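Huner adds two big connectors to the Estemine line

Jun 29, 2024

I've been bugging Huner for a beefier board-to-cable connector for ages, and now we get a pair of them! The new Estemine parts started shipping to distributors this week, and I've already got a handful on my desk. They're chunky little things – bigger contacts, a thicker shell and a latch you can work with gloves on.
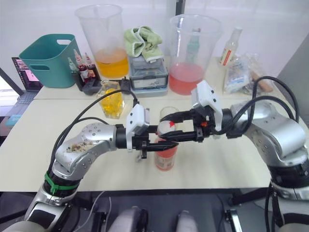
What's new

The smaller one has 2 power contacts and the larger one has 8, on the same footprint width as the parts that came out in January. So if you laid out a board back then, you can probably keep most of it (I checked mine and only had to move one mounting hole).

Stustero is carrying both and had 1,298 of the small size and 2,165 of the large one in stock when I looked this morning.

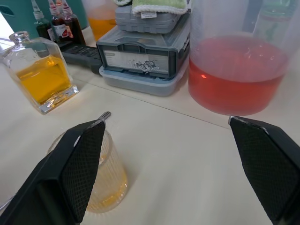
The mating cable sets come from Cho, and those are running a bit behind, so order them first if you're on a deadline. Crimp tooling is the same as before. I'm still waiting on the final drawing for the right-angle version and I'll post it when it shows up.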